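Preralar Broder Handheld Gripper Pair
Home chores edition, 2 grippers with blue pads

In stock. Ships from the Arboleda warehouse.
Page updated 2024-06-13

Can a machine fold your laundry yet? Sort of, sometimes, and more often than it could a year ago! The Broder pair is what we make for the people working on that question. You hold one gripper in each hand, do the chore the way you'd do it anyway, and the recordings go into training an arm that has to do the same job with the same kind of fingers. If the fingers can't manage a chore in your hands, they won't manage it on a robot, so you find out early and cheaply.

We sell to small labs, university groups and a surprising number of people with a spare room and a lot of patience. This page covers what the pair is good at, what it's bad at, and what comes in the case.

What it handles well

Towels, pillowcases, T-shirts, dish cloths, plastic tubs with lids, most kitchen drawers. Anything with an edge you can get one finger under. The pads are soft enough to hold a single layer of cotton and let go of it cleanly, and after 20 minutes you stop thinking about the squeeze and just work. Towels are close to solved, in our opinion. We've watched arms trained on Broder recordings fold one after another, slowly, and it is still a thrill every time.

What it handles with some practice 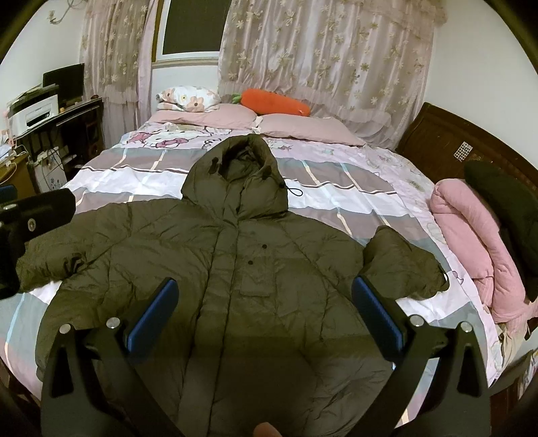 Winter coats are our favorite hard test, and we'd put one in front of any robot that claims to do laundry. A shirt goes flat and stays there. A down jacket pushes back. You press one panel and the filling moves next door, the fabric slides against itself, and the fold you made a second ago starts opening while you're busy with the next one. Then there's all the stuff attached to it. On a hooded jacket like the olive one, the hood stands up by itself instead of lying down with the rest, and a drawstring with a round toggle hangs off the side, just waiting to get pinched along with the collar. Snaps and pocket flaps catch a finger if you come in too low. A person deals with all of this without looking, which is exactly why it's so interesting to try it with two fingers per hand.

Our own tester, Thitima Hemmin, has folded more coats with the Broder than anyone we know of, and these are her notes for getting started:

1. Lay the jacket face up on a bed. A table works for shirts, but a full-size coat wants the room, and the give in a mattress helps you slip the lower finger under a hem.

2. Spread both sleeves out before you begin, even if you'd normally skip this. Trained arms get lost when a sleeve starts out trapped under the body.

3. Take each sleeve near the cuff and bring it across the chest. Grab a seam between the puffy sections if you can reach one. The pads close much further on a seam than on the padding.

4. Press down the middle with both grippers closed, using the backs of the fingers, and wait for the air to go out. Count to 13 if you tend to hurry (she does).

5. Fold the hood down over the collar with the cords tucked inside. This is the step where arms fail most. The hood is a big floppy opening with no obvious corner, and a loop of elastic cord can look a lot like an edge worth grabbing. 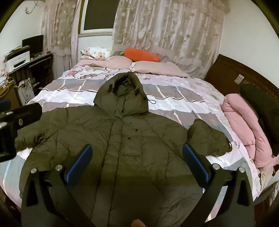
6. Bring the bottom hem up to the shoulders in one move, both hands together, and let go slowly.

In April we sat down and logged 61 jacket folds with the pair in our own hands. Every one got finished, though a few looked more like a sleeping bag than a coat. The robot arm we trained afterward does steps 3 and 4 nicely. On the hood it's still hopeless most days, and we haven't seen anyone else's do much better. We think it will come. Sleeves looked impossible too, not long ago.

What it doesn't do

Zippers. You can pull one that's already started, but joining the two ends at the bottom is beyond these fingers. Hangers are a coin toss. Fitted sheets are possible with two people and a sense of humor. Small buttons, no. Wet laundry is fine for the pads, but keep water away from the linkages, and dry everything before it goes back in the case.

On the shop floor the picture is a little different. Customers use the pair for bagging soft goods and for moving folded garments from a bin to a shelf, and both go well. Anything heavier than a full bottle of detergent is going to tire your wrists long before it bothers the gripper.

In the case

2 handheld grippers, left and right
Blue pads, fitted, plus one spare set
Hex key for the finger screws
Wrist straps
Printed quick start card
License for Zullus, our recording and playback software, for one computer

Care

Wipe the pads with a damp cloth when they pick up lint. Down coats shed more than you'd expect, and a fuzzy pad slips. Check the finger screws before a long session and snug them up by hand with the key. Replace pads as a pair so both sides grip the same.

Sharing your folds

Zullus can export a session with one click, and we love getting them, especially the bad ones! If you have a garment that beats the Broder completely, write to us through the contact form and tell us what it is. Thitima will want to try it.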